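Dorno Tabletop Pair

The Dorno Tabletop Pair is a two-armed robot kit sold by Ondia for small parts handling, simple assembly and the collection of practice recordings. It consists of two jointed arms with grippers, a front rail to which both arms are fixed, and a software package called Porkitz. The kit is marketed to workshops, colleges and small repair businesses. Ondia describes it as "ready for the bench out of the box," a claim that reviewers have disputed.

Background

Ondia began as a reseller of used lab equipment and took over the Dorno arm design from Cuypers, a maker of packaging machines. Cuypers had offered the arms singly. Ondia paired them on a shared rail, rewrote the control software and raised the price. The sales brochure calls the result a new product. The mechanical drawings supplied with the kit still carry Cuypers part numbers on most pages, and spare joints ordered from either firm are interchangeable.

Design

The arms are mostly white, with black joints, and stand at either side of the work area. Cables are run outside the arm segments and are left slack to allow for movement at the wrist. Ondia presents this as an aid to servicing, and a cable can in fact be changed without opening the arm. The same slack has to be watched whenever tall objects are on the table, and the manual's advice on the subject is limited to one sentence: "Ensure cable freedom at all times."

The enclosure and tabletop are not part of the kit. Buyers are expected to supply their own, although Ondia's published setup time assumes that both are already in place and level. 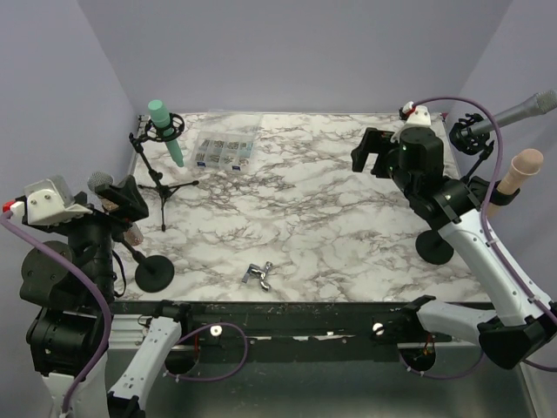

Dorno arms at a marble-patterned table, with a wing nut, a parts organizer and several microphones.

Tasks

Ondia's task list for the kit includes sorting hardware, placing small parts, handing an object from one arm to the other, and fitting equipment into clips and stands. Microphones and their mounts appear in the list as a "mixed-shape" job, meaning one that combines large rounded objects with small metal fasteners. A wing nut is a reasonable choice of test part. It has no flat pair of sides that suits every approach, it can come to rest in several positions, and a gripper that closes on one wing may turn the part instead of lifting it.

What the task list leaves out is any measure of success. The brochure uses the word "handles" throughout, which could cover anything from touching an object to finishing a job with it. Ondia has not published failure counts, and its promotional clips are edited between the approach and the finished result.

Reception

The most detailed review was written by Arnout Vermeulen, a repair shop owner who used the kit for six weeks. He found the arms well made for the price and praised the rail, which kept its alignment after repeated moves between benches. He was less impressed by the grippers. Larger items gave him little trouble, but loose fasteners had to be presented in nearly the same position each time, and he concluded that a person who has to set out each nut by hand may as well thread it on.
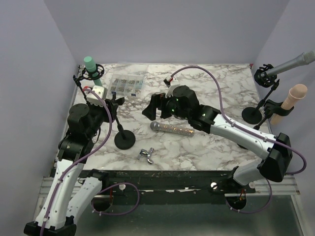
Vermeulen also questioned the value of the second arm. For half of the jobs he tried, one arm worked while the other waited, and the shared rail made it impossible to move the idle arm to a different bench. Ondia replied that two arms are needed for holding and fastening at the same time. Vermeulen accepted the point but noted that this was the job he had been least able to repeat.

Oluwaseun Etim, who teaches machine maintenance, gave a somewhat kinder account in a trade newsletter the following January. Etim considered the kit useful for teaching because its faults are easy to see and its joints easy to replace. The review advised against buying it for production work, and described the Porkitz software as "two programs that have not been introduced."

Software and support

Porkitz covers arm control, recording and playback. Recordings can be exported, but only the paid version keeps the timing of both arms together, a limit stated in the license terms and missing from the product page. Support is free for three months. After that, buyers pay by the incident, and Ondia counts a reopened request as a new one.

See also

Bench automation
Parallel gripper
Fastener sorting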